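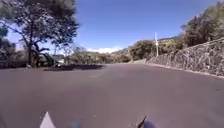 Subject: Re: Holiday drive over the ridge, which way?
List: Clurora Valley Neighbors
Date: 24th December

Hello all,

Sorry to be slow getting back to this one, I have had pies in the oven since early morning and flour on everything, including the keyboard. The earlier message said:

> We're coming up from Stirkex to spend the holiday with my in-laws
> in Nigatu and have never done the drive in December. The map gives
> two ways, the ridge road and the river road through Claka. We have
> two kids in the back and one of them gets carsick. Which would you
> take? Also is there anywhere to stop for the bathroom? And do we
> need chains? We have decent all-season tires but that's it.
> Thanks in advance, and happy holidays to everyone on the list.

First of all, welcome, and I hope you get a good long visit. I have made this drive every winter since we moved up here, and I have opinions, so get yourself a cup of something.

With a carsick child I would take the river road. It is 32 miles longer and my husband grumbles about it every single time, but the bends are gentle and you are never climbing for more than a few minutes. The ridge road is prettier – I won't pretend otherwise – and if it were just two grownups in the car on a clear day I would send you that way for the view over the valley. But there is a stretch past the old quarry turnoff where it winds back and forth for 6 miles with hardly a straight piece in it, and our youngest lost her breakfast there two years running. We keep an empty ice cream tub in the car to this day, and she is in college now.

On chains, my understanding is that you have to carry them on the ridge road once the signs at the bottom are lit, even if you never put them on. On the river road I have only needed them once, in a storm when we should have stayed home anyway. If you do decide to buy a set, please practice in your driveway first, in daylight, with the gloves you will be wearing. I learned on a shoulder in the sleet with a flashlight in my teeth and I don't recommend it. Check the county road line before you leave and again when you stop for gas. It gets updated more often than the website does.

Now, bathrooms. Claka is your best bet. The gas station at the south end has a clean one and they don't mind if you only buy a pack of gum, although the cinnamon rolls are very good and I would buy those. The picnic area after the bridge is locked up for the winter, so don't count on it. After Claka there is nothing until you are nearly in Nigatu, so make everyone try, even the ones who say they don't have to go.

Fill the tank in Stirkex too. It is cheaper there and the lines in Claka get silly around the holidays. I also pack a blanket for each person, a jug of water, something salty, and an old bath towel for the inside of the windshield, as ours fogs up terribly with four people breathing in the car. For the tummy trouble, plain crackers and a cracked window have done more for us than anything from the drugstore. No books and no screens until you are off the hills!

One more thing and then I will let you go. It gets dark early and the deer come down to the river to drink, so try to be through Claka by three if you can. Slow down when you see one, there is nearly always another one behind it.

If anybody has been over the ridge this week and knows better than I do, please speak up. Safe travels, and save some pie for me.

Warmly,
Your neighbor on the Nigatu side

Recent topics on this list
Snow blower to share, upper end of the valley
Leftover firewood, you haul
Re: Re: Claka bakery holiday hours
Lost gray mitten at the Nigatu library
Does anyone still sharpen skates?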